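When a Robot Drops the Bottle

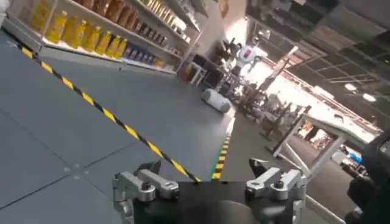 Robots can do many jobs that people find dull. One of those jobs is filling shelves in shops. A shop robot has to find the right thing, pick it up, carry it and put it down in the right place. You do all of that without thinking when you put the milk back in the fridge. A robot has to have every part of it worked out.

Sometimes it goes wrong. This page is about one time it did, what caused it, and what the people in charge changed afterwards.

What happened

In August, a robot arm was being tested at the Standeck practice shop. A practice shop has real shelves and real goods, but no customers. It is a place for robots to make mistakes.

The robot had a simple task. It had to pick up a full plastic bottle of cooking oil, turn, and put the bottle on a shelf. It had done this many times that week. Then, halfway through a turn, the bottle slid out of its fingers and hit the floor. The cap split and oil spread over the tiles.

The robot did not notice. It carried on turning, moved its empty fingers to the shelf, opened them, and went back for another bottle. It picked that one up too, and dropped it in nearly the same spot. A person pressed the stop button before it could fetch a third.

No one was hurt. The floor took the rest of the morning to clean.

How a robot hand holds things

The part of a robot that grabs is called a gripper. Some grippers look a bit like a human hand. Many have just two fingers that close together like a pair of tongs.

Metal fingers are strong, but metal on smooth plastic is slippery. To hold a bottle still, the gripper has to squeeze. If it squeezes too softly, the bottle slides down. If it squeezes too hard, the sides of the bottle bend in and the cap may pop off.

We measure a push or a squeeze in newtons. One newton is a small push. If you hold an ordinary apple in your flat hand, it presses down on you with a force close to one newton. The Standeck robot was set to squeeze each bottle with a force of 70 newtons.

You have a clever way of doing this that you were never taught. Pick up a glass of water and your skin feels the tiniest slip. Your fingers tighten before you know anything has happened. Most grippers have no skin. They need something else to tell them that they are holding an object and that it is staying put.

What went wrong

The engineers found two faults. Either one might have been spotted sooner if it had come alone.

The first fault was in the fingers. The gripper had thin rubber pads, made by a company called Vandent, stuck on the inside of each finger tip. Rubber grips much better than metal. These pads were meant to be changed after 1,000 picks. The counter that kept track had been set back to zero when the robot's program was updated, so the robot believed its pads were new. They were worn nearly smooth.

There was also a thin film of oil on the outside of some bottles. One bottle in the box had leaked a little. Worn rubber and a bit of oil make a very poor grip.

The second fault was in the checking. The robot's program, which is called Addo, was supposed to ask a question after each pick: "Am I still holding something?" It did this by looking at how far apart the fingers were. If the fingers had closed all the way, there was nothing between them. If they had stopped part of the way, there must be a bottle there.

That is a sensible check, but Addo only did it once, straight after the robot picked the bottle up. It did not check again during the turn. When the bottle fell, the program still had "yes, holding" written in its memory from two seconds earlier.

Try this

You can feel the slipping problem yourself. Ask a grown-up first, and do it over a sink or a washing-up bowl.

You will need a small empty plastic bottle with its lid on, a pair of kitchen tongs, two thick rubber bands and a drop of washing-up liquid.

Put some water in the bottle until it is half full. Screw the lid on tightly.
Pick the bottle up with the tongs and hold it for as long as it takes to count to ten.
Dry the bottle. Wind a rubber band round each end of the tongs and try again. It should be easier.
Now rub the washing-up liquid on the outside of the bottle and have another go.
Last, shut your eyes and ask someone to tilt the tongs gently. See if you can tell when the bottle starts to move.

Rinse everything when you have finished, and wipe up any drips on the floor.

Why a dropped bottle matters

A broken bottle of oil does not cost much. The trouble is what can happen next.

Oil on a hard floor is very slippery. A person who comes to help could fall over. They might put out a hand to save themselves and put it in the path of the arm. A robot on wheels could slide as well, and a heavy robot that slides is hard to stop.

A robot that does not know it has made a mistake will also keep making it. A person who drops a bottle stops, says "oops" and looks down. The Standeck robot had no "oops". Engineers spend a lot of time building one in.

Keeping people and robots apart

There are simple ways to stay safe near a moving robot, and plenty of them have no computer in them at all.

Yellow and black stripes are one. You may have seen them on a step, a low beam or the edge of a loading bay. They mean "take care here". In a robot workshop, striped tape on the floor can show where a raised part ends, or how far the arm can reach.

The stop button is another. It is usually big and red, and it sticks out so that you can hit it with your whole hand. Pressing it stops the robot moving. Letting go does not start it again. Someone has to twist or pull the button back out, look round to see that it is safe, and then start the robot on purpose.

At Standeck the nearest stop button was on a wall, six steps from the arm. The person who pressed it had to walk round the spilled oil to get there.

What was changed

The report on the spill had 6 changes in it. The robot was not allowed to pick up any more full bottles until all of them were finished.

The pick counter is now kept in two places, so an update cannot wipe it out.
The pads are changed after 600 picks.
Addo checks the fingers all the way through each move. If they close up when they should not, the arm stops.
A camera looks at the shelf after each bottle is put down. If there is no new bottle, the arm stops.
Bottles are wiped before they go in the box.
A second stop button has been fixed close to the arm.

The camera check came from another team, who work on a robot called Wusen. Wusen kept putting cartons on a shelf and knocking them off again as it moved its arm away. Looking back at the shelf was the only way for it to find out.

The tests began again with bottles full of water. The robot dropped one on the second day. This time it stopped with its fingers closed, a yellow lamp came on, and the arm stayed where it was until someone came.

Words to know

Fault: something in a machine that is not working as it should.
Force: a push, a pull or a squeeze.
Friction: the rubbing between two surfaces that makes it hard for them to slide. Rubber on plastic has a lot of it. Oil takes it away.
Gripper: the part of a robot that takes hold of things.
Newton: what we use to measure force.
Program: the list of instructions that a robot or computer follows.
Sensor: a part that lets a machine measure something, such as light, distance or force.

Questions children have sent us

Did the robot get told off?
No. A robot does not know about blame. The people looked for what they had missed when they built it and set it up.

Why not just squeeze harder?
They tried that with an old pad and an oily bottle. At the force needed to hold it, the bottle buckled.

Could a robot have fingers that feel?
Yes, some do. They have soft tips with sensors inside that notice tiny movements. They cost a lot more and they wear out too.

Do robots clean up their own spills?
Not this one. It was done with paper towels and a mop.

Page last checked: Monday, December 1, 2025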